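Ekbridge Tenants Question Savings Claims in Deng Water Billing Plan

EKBRIDGE, 2022-08-23 – The Ekbridge Renters Association today asked the town to put off its vote on a billing plan that would charge apartment tenants for water by floor area, saying the company behind it has yet to show that anyone would use less water or pay less money.

The plan was put forward in February by Deng, a property billing firm, and would cover 900 apartments. Deng has told the town that households will cut back once they see a water charge listed apart from the rent. The association has read the firm's 46-page proposal and found no test of that claim in a building without a meter in each unit.

"A bill based on the size of your living room tells you the size of your living room," said Yulan Zeng, who chairs the association. "I could be away all summer and owe the same amount. Where is the reason to save?"

The proposal points to results at Katov Court, where Deng says water use dropped after the new bills went out. Tenants there told the association that the owner replaced a leaking main and most of the toilets that same winter. The proposal mentions the new toilets in a footnote and leaves out the main.

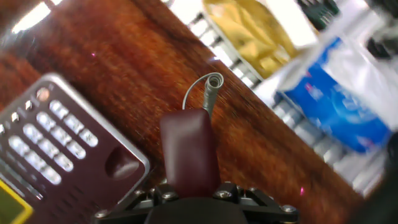 The association is also asking about fees. Each household would pay Deng $4 a month for preparing the bill, whether its water use goes up or down. Under the draft contract, that fee could be raised after the first year with 21 days' notice, and the town would have no say in it.

Skye Moncrieff, a retired utility auditor who reviewed the draft for the association, said the numbers may turn out fine – but they can't be checked as written. "They compare one dry year with one wet year and call the difference savings," she said. "I would have sent that back."

The association does not oppose separate water bills where each apartment has its own meter. It wants the town to get the full Katov Court records, including repairs and empty units, before it takes a vote. It also wants a cap on the monthly fee.

Deng has said it will answer written questions. The association sent its first list in February and is still waiting for a reply.

Press contact: Ibrahim Jibrin, Ekbridge Renters Association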